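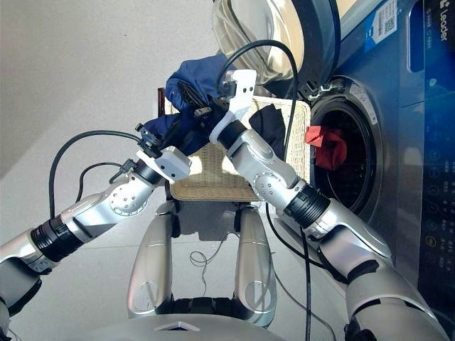 Blue laundry, a basket and the washing machine.

15/01/2022

I played my first winter league at Plullau this season and said I would write up how it went. The league is six rounds of nine holes, and we finished the last one before the holidays. I have had a few emails asking if it is worth the money, mostly from people who have only played there in summer.

Plullau is a short course. The nine holes measure 1703 yards from the white tees, with seven par threes and two par fours. In July it is busy and the greens are quick. In December you can walk on at ten in the morning and see two other groups. The greens are slow and a bit bumpy, and the two at the bottom of the hill sometimes go to temporary holes cut in the fairway. I don't mind that, but some people hate it, and if you are one of them then you should save your money.

The entry fee and the sponsor

It cost me $200 to enter. That covered all six rounds, a bucket of range balls each time and soup afterward. It did not cover a cart. I walk anyway, and carts were banned for three of the six rounds on account of the ground.

This was the first season with a sponsor. Brunet, the tire and brake place out on the county road, put up $1000 for the prize fund. In return they got their name on the scorecards and a banner by the first tee. There was some grumbling about the banner, which was in everyone's eyeline when they teed off into the wind. After the second round it got moved to the other side of the path and I heard no more about it. The first prize was $500 in shop credit. The rest was split among the places down to eighth, plus a closest-to-the-pin on the fifth hole each week.

I finished eleventh and won nothing except one closest-to-the-pin, for which I got a sleeve of Onico balls. I lost two of those the same day. 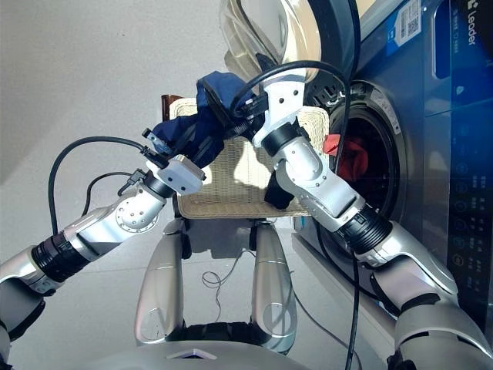

How I played

Not very well to begin with. I had a 38 in the first round, which is eleven over, and I three-putted four greens. I had been practicing on a carpet and a carpet is nothing like a winter green. You have to hit the ball a lot harder than feels right, and I kept leaving it four feet short and then missing that one too.

The third round was my best. I shot 32 and had a birdie on the second hole with a putter from just off the green. After that I putted from off the green whenever I could. The ground there is too soft to chip from cleanly with the wedge I own, and I had dug a few ugly holes finding that out.

The fifth round was the cold one. I wore two pairs of socks and a hat under my hood, and my hands still hurt by the fourth tee. I took a 9 on the sixth hole — two in the pond, one in the hedge — and stopped adding up my score until I was back indoors. Two of our group went in after five holes. I stayed out, mainly for the soup. 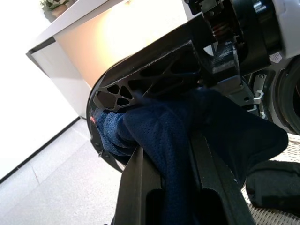

Things I would do differently

I would bring a second towel. One gets soaked by the third hole and then you are wiping mud onto your grips.

I would play with a yellow ball. I stuck with white out of habit and spent a lot of time looking in wet leaves. The people with yellow ones walked straight up to theirs.

I would also get there earlier. Check-in closes fifteen minutes before the first group goes out, and I cut it close twice. On one of those mornings I was finishing an episode of Listen in the parking lot and had to jog to the desk with my shoes untied.

Would I enter again

Yes, if the price stays the same. It works out to a bit over $33 a round with lunch, and the regular winter rate is not much lower without it. The format is individual stroke play with handicaps, so you are not holding anyone up or letting a partner down. They are talking about adding a pairs event in the spring, which I would probably skip.

Entries for next season open in September at the pro shop desk. They don't take them by phone. I'm going to have the wedge looked at before then, and I still need to replace the left shoe, which has lost three spikes.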